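Ritine Doors: a set of hand-held gripper demonstrations

Maintained by Everaldo Pacheco. Questions, corrections and strange failure cases are all welcome!

What's in it

Ritine Doors is a collection of short demonstrations of one family of tasks: opening and closing the doors of small tabletop cabinets. Every demonstration was recorded by a person holding a two-finger gripper with a camera on it, so the view a policy trains on is the view from the tool itself. There are 4000 episodes in this release, sorted into 61 sessions. A session is one person, one cabinet and one table position, and we never split a session across train and test.

We picked doors because they are so much fun to learn from. A door swings on an arc, it hides the thing you want to look at, and the handle ends up somewhere new every time you touch it. Policies that did nicely on our older pick-and-place set (Grendska, still available) fell apart on the second door of a cabinet, and that's the gap we wanted to fill.

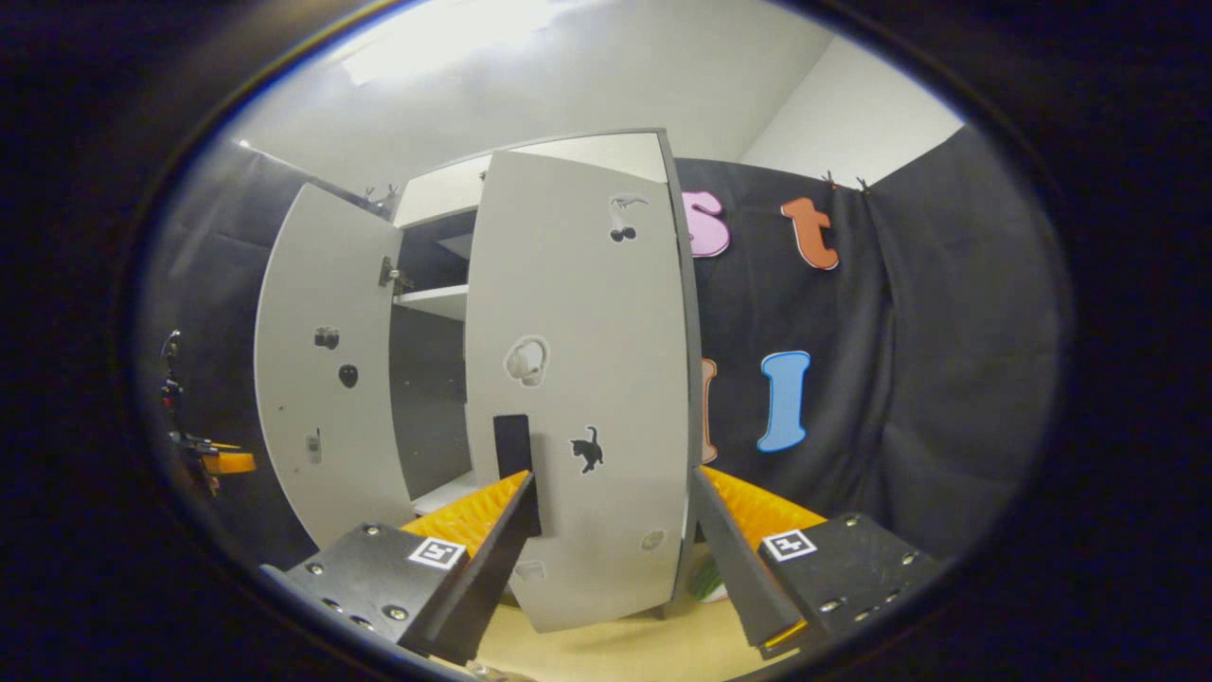
Episodes start and stop at all stages. Some begin with both doors shut, some with one already open, and a fair number begin with both open and ask for a close. Please don't filter the last group out! In our runs, closing examples made opening better too, mostly in how the fingers line up with the handle before they touch it.

Layout

Each session folder holds the video, the gripper pose track, the finger width track and a plain text note from whoever did the recording. The notes are uneven – a few people wrote a paragraph, most wrote three words – but they are worth reading before you throw an episode away.

Splits

Train is everything except the held-out sessions. Test is 260 episodes. There is also a small set of 200 we call Alvarado, where the handle is out of view for part of the approach. Scores on Alvarado run well below the main test set and we'd love to see somebody close the distance.

Known problems

Pose tracking drifts when a door fills most of the view. We flag those stretches in the pose track and leave the values as they came.

Finger width was logged with the wrong sign in the earliest sessions. The loader fixes this, but if you read the files yourself, check the session note.

Failed grabs are kept and labeled "miss". A miss followed by a good grab counts as one episode.

Loading

Use the Raston loader, version as pinned in the requirements file. Older versions will open the files but skip the miss labels without a warning.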